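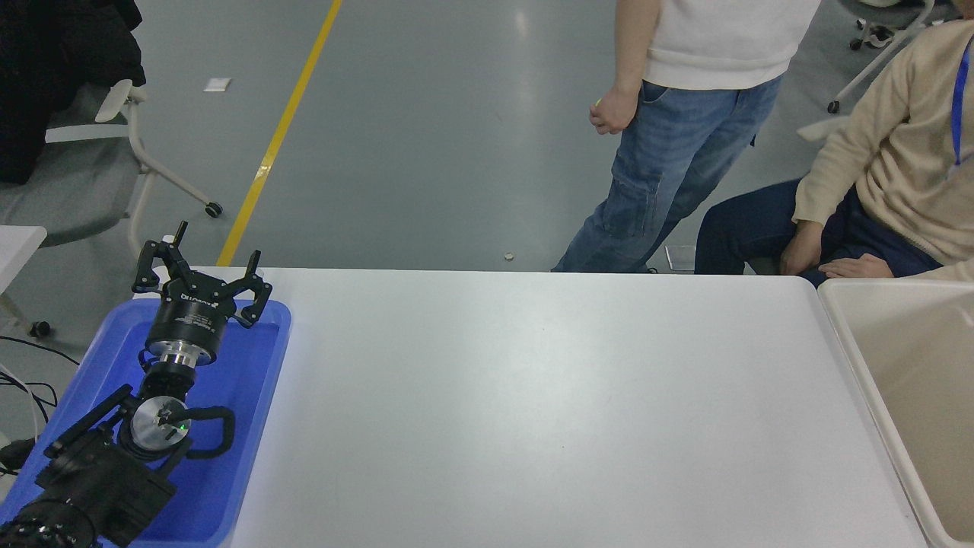 White table by the yellow line, blue tray on the left, beige tray on the right.

Subject: Re: [rarnden-workshop] White tables, trays and the floor line

Replying to the list so everyone has the same answer. My comments are under each part.

> We have the white tables on loan until the end of March and I would like
> to know what state they are in before we decide whether to buy them.
> Trustach wants 59 each for them used. Are the tops still good?

The one in the photo is typical. The top is lightly scuffed and has a faint gray smudge near the middle. I have not tried anything on the smudge yet. Please don't use the green scouring pads on these, they take the matte finish off and leave a shiny patch that looks worse than the mark did. Dish soap and a soft cloth first. If that fails I will ask Trustach what they use.

I would buy them at that price. New ones from Theodorakopoulos were quoted at 240 before delivery, and the old folding tables wobble.

> Second question, do we need more trays? I keep hearing that there are
> none left by the afternoon.

I don't think so. When I go looking, they are mostly sitting out on tables with nothing in them, like the beige one. If you are done with a tray, put it back on the rack by the sink.

The blue ones have raised, rounded rims, and I would keep those for anything heavy or awkward. The order form from Kotidau has a minimum of 20 trays, and we have no place to store that many. Let's see how March goes with people returning them.

> Third, can the tables go closer to the wall so the walkway is wider?

We could move them 25 inches and still get chairs behind them. The yellow line runs at a diagonal to the tables, so one corner will always end up nearer to it than the other. I would measure from that corner.

Before anything gets moved, the cables on the floor need to be picked up. There are black ones trailing next to the blue tray, and a chair with casters will catch on them. I have a bag of hook-and-loop ties in the supply cabinet, second shelf.

Smaller things:

- Coats. There are hooks inside the door. A coat over the back of an office chair slides down and gets run over.
- Floor. Please pick up small stuff when you see it. There is a square of white paper down there in the photo and something small and round that could be a coin. The gray coating is easy to sweep, so ten minutes on Sunday should cover the whole room.

If anyone objects to buying the tables, write back before Sunday.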